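Wevum Upright File Holder, black mesh
Item no. 2289

Home > Desk and Shelf > File Holders and Magazine Racks

The Wevum is a simple upright holder for books, folders, manuals and loose papers in plastic sleeves. It is made of black plastic and it stands on the desk with the low side to the front, so you can read the covers and take one book without moving the others. The side panels are high at the back and go down in a slope. They have rows of openings with rounded corners, which keep the weight small and let you see if something has fallen to the bottom.

We have sold this holder in our shop at Zorkthorpe for 12 years. The colour is always black. Customers ask us for grey and for white, and we have passed the question to Panagiotou, who make it for us, but for the moment there is only this one.

What it is good for

Most people buy it for paperbacks and thick course books which are too tall for a normal shelf. It is also good for magazines, exercise books and the kind of thin catalogue that cannot stand up alone. Please do not use it for heavy ring binders. One binder goes in, but the mechanism at the spine is wide and you will lose the place for everything else.

Choosing the place on the desk

Put the holder on a flat surface, with its back or one side against a wall if you can. A wall gives it support when you pull out a heavy book. If your desk has a mat or a printed cover on it, check that the mat lies flat under all four corners before you load the holder. A mat with a raised edge will make the holder rock a little, and this becomes worse when it is full. 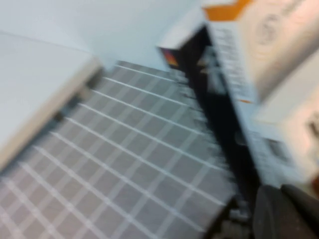

Leave a hand's width free in front of the low side. You need this space to tip a book forward and lift it. In small rooms our customers often put flat boxes or trays beside the holder, and this works well as long as the box does not press on the side panel.

The holder has no rubber feet in the package. If your desk is very smooth, we sell the Fedix clear pads separately, 60 in one sheet. You need only four of them, so a sheet is enough for a whole office.

How to fill it

Put the tallest books in first, at the back, and the smaller ones in front. The covers should look towards you or a little to the side, and then the titles are easy to find. It is normal that books lean when the holder is not completely full. A leaning book is no problem for the holder, but a soft cover may bend if it stays like this for months. Fill the free space with a folder or a piece of stiff card.

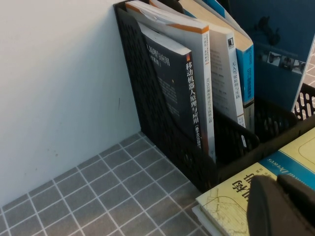
If you have a big book which does not fit with the rest, you can stand it next to the holder and let it lean. Be careful to choose a book with a hard cover for this, and do not lean more than one, or they will slide forward together.

Cleaning

Dust collects in the openings. Use a dry soft brush first, then a cloth with a little warm water and dish soap. Do not use alcohol or spray for windows, they can make the plastic dull. The holder can be rinsed under the tap, but let it dry fully before you put paper in it.

Questions from customers

Can I put two holders side by side?
Yes. The sides are straight, so they stand close together. They do not clip to each other.

Will it mark my wall?
The back edge is smooth. If you push the holder hard against fresh paint it may leave a dark line, as any black plastic can do. Leave a small gap in the first weeks after painting.

Can I hang it?
No, it is for standing only.

Customer comments

"I keep my study books in it, some of them in a foreign language and quite thick. It has stayed in good shape. I would like it one centimetre wider." Zoila Valderrama

"Good holder, plain. The first one arrived with a crack in the front lip and was replaced in 3 days." Arben Perić

Delivery and returns

We send from Zorkthorpe every working day except Monday. You can return an unused holder in its box. For orders from schools and libraries please write to Elfriede Rieger at the shop, she will prepare a price for the full quantity.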